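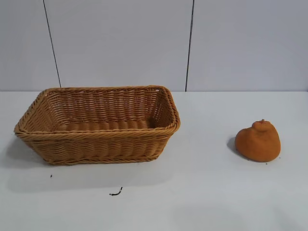
Zuletzt geändert am Mittwoch, 13. Februar 2019, von Sharada Lobo

Startseite | Lexikon | Gestaltungslehre | Register | Kontakt

Werkstattlehre (Designpädagogik)

Als Werkstattlehre wird in der Designpädagogik eine Unterrichtsform bezeichnet, bei der Entwurf und Ausführung in derselben Lehrveranstaltung liegen. Sie ist vom Atelierunterricht abzugrenzen, in dem die Studierenden überwiegend zeichnerisch arbeiten und Modelle extern fertigen lassen.

Aufbau

Ein Lehrgang umfasst in der Regel sieben Einheiten. Am Anfang stehen Materialübungen mit Ton, Papier, Holz und Flechtwerk, darauf folgen Formstudien an einfachen Gebrauchsgegenständen. Die Gruppen zählen bis zu 45 Teilnehmende und werden von einer Lehrkraft und einer Werkstattleitung gemeinsam betreut. Bewertet wird neben dem fertigen Stück auch das Arbeitsheft.

Literatur

Als Standardwerk gilt das Lehrbuch »Hand und Entwurf« von Beatriz Seixas (Verlag Numen, 279 Seiten). Die zweite Auflage wurde um fünf Kapitel zur Beurteilung studentischer Arbeiten erweitert. Ileana Sandu wandte gegen das Buch ein, es behandle digitale Verfahren nur am Rande. Eine vermittelnde Position nimmt Mihret Adugna in der Aufsatzsammlung »Lehren am Gegenstand« (Verlag Uvadell) ein.

Siehe auch: Atelierunterricht, Formstudie, Arbeitsheft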